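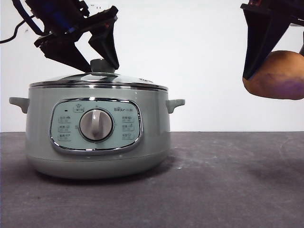 So why does anyone care about a closed-up row of shops on Macaraeg Street?

It's one of the last blocks in town where you can still read the whole story off the fronts, brick by brick, and once one building goes the rest get a lot easier to knock down.

OK. Writing this fast before work so excuse the mess. Walked the whole block again last night around dusk, both sides, took my time for once. I've been going past it on the bus for years and barely looked up. My mistake. All the good stuff is upstairs.

Start at the corner of Ater. Big yellow brick building, three stories, the old Jurkier Furniture store. Cast iron columns at street level, painted so many times the leaves on top look like lumps of oatmeal. Second floor has the wide showroom windows. Third floor, little arched ones, half of them boarded. And way up on the side wall, if the light is low, you can still get JURKIER and under it something that might be BEDDING. Ghost sign. Love those.

Next door is narrower. Red brick, pressed metal cornice with a date panel but the date's rusted out. My guess is before the furniture store, going by the party wall. Somebody put a fake stone front on the ground floor, probably in the fifties, and it's coming off in sheets now. Which is good?? There's the original doorway behind it. Tiled step and everything.

Then the Merura. Used to be a 4000 square foot dance hall upstairs with a bakery underneath. The bakery oven is supposed to still be in the basement, too heavy to get out. I haven't been inside. Would give a lot to go inside. The terra cotta over the entrance is in rough shape, a chunk the size of a loaf of bread came down in August and the city's answer was a chain link fence on the sidewalk. The fence is still there. The hole is still there. Rain's going straight in behind it.
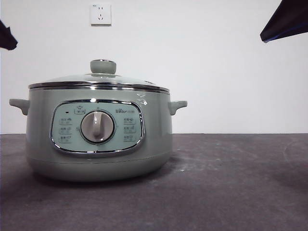

Anyway the fence is what got me going on this. It pushes you out to the curb, and from the curb you finally see the roofline properly. All those cornices almost line up but don't quite. Each owner must have looked at the neighbor's and gone a foot higher. You don't get that from a block built all at once.

Things I noticed that I'd missed before:

Iron rings in the curb outside number 17. For horses I assume, or awnings. Opinions welcome.

A coal chute cover with the foundry name worn flat.

Stained glass transom over the old drugstore door, green and amber, one pane swapped out for plywood. Still 2 good ones next to it.

The alley is paved with brick the whole way back. The street isn't, that got blacktopped ages ago, but the alley nobody bothered with. Watch your ankles.

Now the boring part. There's a proposal in to take down 4 of the buildings, the Merura included, and put up parking with "retail potential". The notice is taped inside the window of the old shoe repair, facing sort of sideways, and it's faded enough that I had to cup my hands on the glass to read teh thing. The demolition part is clear enough. The rest is mostly zoning language and I got lost in it.

I'm not saying every wall has to be kept forever. The little one story garage at the far end, fine, the roof's in the basement. But the Merura has good bones as far as I can tell from outside, and the Jurkier building looks dry and straight. Somebody could live up there. People used to, over all of these shops, you can see where the back stairs were.

If you've got old pictures of the block please send them, especially anything showing the dance hall sign lit up. I've only ever found one and its mostly a parked car. Comments are open, or use the contact page. Going back with a better flashlight to look at that coal chute. Bus is here, more later.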